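How to sort and pack the gym bag things so they dry and fit in one bin

In our house we come home from the pool and the stretching class with many small soft things, and for a long time all of them went into one corner. After one winter the corner smelled. My neighbor Danica Živković showed me how she does it in her family, and I changed it a little for our flat. I write it down for anybody who has the same corner.

The whole work takes me 28 minutes on a Friday evening, when I do it every week. The first time will be longer.

What you need

One plastic bin with walls you can see through. I prefer this kind, so I don't have to open it to find out what is in it.
A free piece of clean floor.
A table with nothing wet on it.
A small bag for trash.
A mesh bag or a piece of netting, if you have one.

Step 1. Empty everything on the floor

Take all the things out of the bags and put them on the floor, also from the side pockets. Please check the pockets two times. I once washed a receipt together with swimming clothes and I was picking white pieces from them for a week. Crumpled papers, old plasters and wrappers go in the trash bag at once.

Step 2. Touch every piece

Make two groups, dry and not dry. Press the thick part of the towel, not the corner, as the corner dries first and it will cheat you. Everything that is not dry goes to the line or over a chair and you will finish with it tomorrow. Do not pack it "only for tonight."

Step 3. Roll the towels

Lay the towel flat and fold it one time by the long side. Then roll it from the short end, with your palms and not too hard. A very hard roll keeps the damp inside and also it opens by itself later. If you have a foam roll for exercises, wipe it and let it stand some minutes before it goes into the bin. The foam roll goes in first, lying on its side, because it is the one thing that can't change its shape.

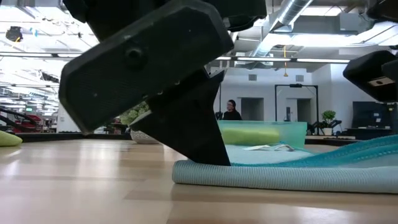
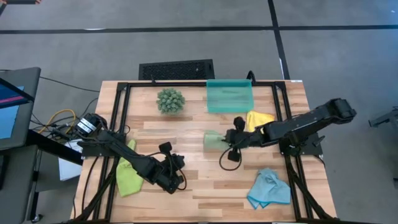
First photo: the towel rolled on the floor, with the netting and the bin with the foam roll behind it. Second photo: a pale green piece in the middle of the table.

Step 4. Do the small flat pieces on the table

Small pieces are easier on a table than on the floor, and your back will thank you. Put one piece in front of you, make it flat with your hand, and fold it in half and again in half. Work with one piece at a time. If I put out five pieces, I begin to move them from left to right and nothing is folded.

Step 5. Fill the bin

After the foam roll put the rolled towels next to it, with the fold down. The flat pieces stand on their edge in the space that is left, like papers in a drawer. Netting comes on the top, loose, so the air can go through. I don't close the lid completely on the first night.

If the bin is full before you are finished, don't push. Take one towel out and ask when it was last used. Harpreet Grewal, who reads these pages before I put them online, told me that in her home they keep 7 towels for two persons and never miss one more. We had a lot more than that.

Some questions I got by e-mail

Can I use a basket? Yes, but then wipe the shelf under it, and dust comes in from the sides.

Must I wash the netting? I rinse it in cold water with a little soap and hang it up. It dries very fast.

How often should the bin be washed? In November, when the heating is on and windows stay closed, I wash it every second week. In summer once a month is enough for us. Warm water and a soft sponge only, the rough side makes scratches on the plastic.

Next page: how to store shoes in a narrow hall.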